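Danica Georgiou
29 October 2026

Thread on our basket task, now that the first round of recording is over. We collect demonstrations so the policy can learn to put small household things into a basket and take them out again.

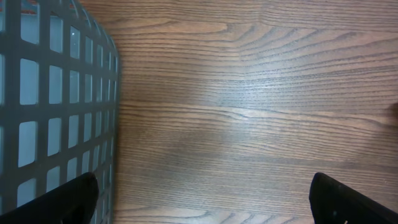 2/ The target was 3000 episodes. After checking we keep 2974. Most of the removed ones are my own, from the first morning – I was moving the arm too fast and the wrist view became blurred.

3/ A rule we added late: wait one second before the first movement. Without this pause the start of each episode is very hard to cut in the same way.

4/ Failed grasps stay in, if the operator recovers. Guérin did not agree with me in the beginning. We trained both versions, and the one with recoveries gave up less often.

5/ What is still weak: light. 78 episodes have the evening lamp, all others are daylight. For November I want many more.

6/ Next the same task goes to the Bilthorpe room, with another table and another basket. If you have labeled grasp retries by hand, please write to me – I would like to compare the rules.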